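4. What the listings say, and what the makers do

4.1 The fastening as an afterthought

I came to this part of the study expecting to write mostly about colour. Handmade headpieces (I mean small felt and silk hats, fascinators, flower combs, padded bands and so on) are sold online almost wholly on colour, and the first pages of my notebook are full of plums, teals and mustards. But once I had read a few hundred listings on Pravico one after another, what bothered me was how little they said about the bit that goes in your hair. I'd get four loving lines on the shade of a dyed feather and then, if I was lucky, the word "comb" at the very end.

So I went back to the start and read them all again with that question in mind. The full set is 1,337 listings, and the last of them was saved on Apr 28, 2021. Of these, 330 say something about how the piece is worn or held on, even if it's a single word. Only 76 give what I'd call a useful account, by which I mean the kind of fastening, its size, and how it is joined to the base. I was quite strict about the third one. "Comes with a comb" didn't count, and "comb attached" didn't either, but "metal comb, oversewn to the base with doubled thread" did.

I should own up to a bias here. I have made and sold headpieces myself, at the Nyitrai craft market and before that from a shelf in a friend's shop, and for years my own labels were every bit as vague. I wrote "on comb" on all of them, including the ones that were on a clip.

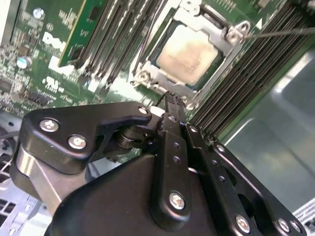

Figure 4. Processor socket on a server motherboard. Photo: Nurno

The listings fall into rough families. The biggest by far is the comb, either metal or clear plastic, sewn along its spine to the underside of a stiffened base. After that come the crocodile clip (sometimes covered in ribbon, more often bare), the elastic loop worn under the hair at the back, the brooch pin, the padded band, and a small group of pieces with two fastenings at once. The double ones are usually sold as "hair clip or brooch", and the wording nearly always treats this as a bonus for the buyer. The makers I spoke to were cooler on the idea. One told me that a combined finial makes a mediocre clip and a worse brooch, and she'd stopped offering it altogether.

There were seven makers in the interview part of the study, all of them selling from home or from shared workrooms in and near Ziltenville. I sat with each of them while they finished a piece, which took anything from a cup of tea to most of an afternoon. I didn't use a fixed list of questions. I asked them to tell me what they were doing and why, and I kept quiet as well as I could — not very well, going by the recordings.

4.2 Sewn, glued, or both

The old argument in this trade is thread against glue, and I'd assumed people would line up neatly on one side or the other. They didn't. Every maker I watched used thread somewhere and most of them used glue somewhere, and the interesting part was the order. Those who'd learned on hats sewed the comb to the base first and then covered the stitches with a lining, glued or slip-stitched. Those who'd come to it through card-making or jewellery tended to glue first, let it go off overnight, and add a few stitches the next day "for peace of mind", as one of them put it.

I've kept both methods in my own workroom since, and I can't say that one looks tidier than the other from the outside. From the inside it's a different story. A glued comb that comes away usually brings a patch of felt with it, and the base is then awkward to mend. A sewn comb that works loose leaves you with a dangling thread and ten minutes' work. Buyers don't see any of this, of course, but they do write in afterwards, and the makers remember those messages in painful detail.

Combs hold by their teeth, and the teeth are what the listings leave out most often. Length gets mentioned now and then, spacing almost never, and the shape of the edge not at all. A buyer with fine, slippery hair wants short teeth set close together. A buyer with thick curls wants long ones set well apart, and will snap the other sort within a week. I found it hard to get this across to people outside the trade until I started pointing them to toothed edges on quite different objects. The serrated black fingertip pointing up at the space just below the processor socket, in the picture over this paragraph's neighbouring text, has a toothed edge of its own, and anyone who looks at it gets the idea straight away that a row of points makes a different sort of contact from a smooth one. After that I can talk about hair without drawing diagrams on the back of my hand.
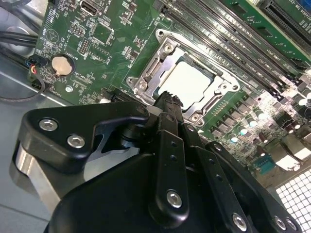

Crocodile clips bring their own troubles, and I had underestimated how strongly people feel about them. Three of the makers won't have them in the house. Their complaint is that the spring is the cheapest part of the whole piece and the one that has to do all the work. The others are perfectly happy with clips as long as they're lined, and the lining matters more than the spring in their view. A strip of velvet ribbon along the inside of the upper jaw will hold fine hair that slides straight out of bare metal. I'd compare it to the toothed edge of the black fingertip in the picture just before this, the one with the row of small holes running up the link behind it, where the gripping is also left to the surface at the very end. With a clip you can add that surface yourself for pennies, and velvet is much kinder to a parting than teeth are.

There's a wrinkle with weight as well. A clip will carry a flower perfectly well on the bench and then tip forward the moment it's worn, and the maker may never hear of it. The two most experienced people in the group test every piece by wearing it while they do the washing-up. I tried this for a month with my own stock and had to re-site the clip on nearly all the larger flowers, always further back than I would have guessed. My felt roses were the worst offenders. They look light and they aren't, particularly with a beaded middle.

Elastic gets a rough deal in the listings. It turns up as "discreet elastic" or "matching elastic", with hardly ever a word on length, and yet for a small hat worn on the tilt it's the best fastening there is. It goes behind the ears and under the hair at the nape, and the hat sits where you put it. Buyers who don't know this wear it under the chin, feel like a child at a party, and ask for their money back.

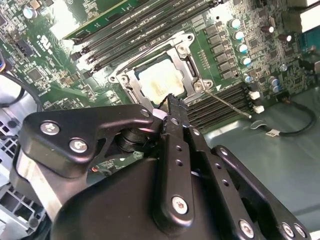
It would take a seller one sentence to prevent that. I know because I added the sentence to my own listings in July and the complaints about elastic dried up, though my sales are far too small to prove anything by themselves and I wouldn't want this quoted as a finding. The makers in the study were split on whether they'd do the same. A couple felt that instructions make a piece look difficult. Another had a printed slip in every box already and was surprised that I was surprised.

I also asked them all what they thought a buyer wanted to know, and then compared that with the public questions left under the listings. The match was poor. Makers expected questions about hair type and about which side of the head to wear a piece on. The questions that were really there were plainer than that. Will it fit over glasses? Will it mark a white dress? Can I take the comb off and sew it to a bag? That last one came up again and again, and I must say it cheered me up no end to think of all those bags.

Mending is the other place where the words run thin. Very few of the 76 fuller listings offer any repair, yet every maker I met mends things for past customers, usually for the price of the postage. When I asked why they didn't say so, the answers came down to a worry that mentioning repair suggests the thing will break. I understand that, I do! I've had the same thought with my finger over the button. Still, a comb is a moving part in all but name. It gets bent, sat on, pulled out in a hurry at the end of a wedding, and left at the bottom of a handbag until the next one.
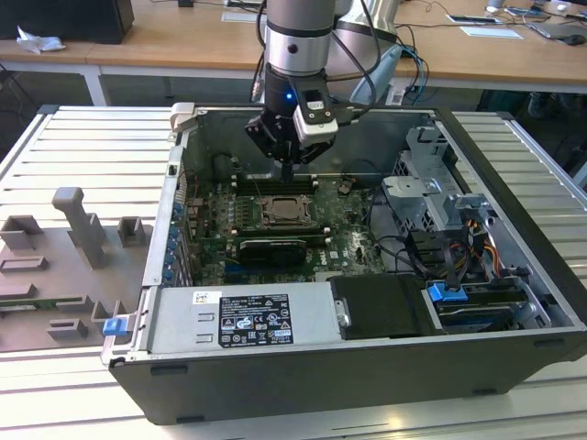 4.3 A note on the wording of labels

The labels tied to the pieces themselves are a separate matter from the online listings, and I only looked at them in passing. Most are the size of a luggage tag and carry a name, a price and a washing symbol that can't possibly apply. Where the fastening is mentioned, it's handwritten, squeezed in below the price, and in my view it's the most reliable information on the whole card. It was written by somebody holding the piece, at the time, with the comb in front of them.

I photographed as many of these as the stallholders at Nyitrai would let me, and I've typed out the wording as it stands, spelling and all. "Comb, firm." "Clip (lined)." "Elastic, goes UNDER hair." My favourite reads "2 small combs not 1 big, better for fine hair, ask me", which says more about how to wear a headpiece than any full listing I read on Pravico. The maker told me she'd written it in the van on the way there.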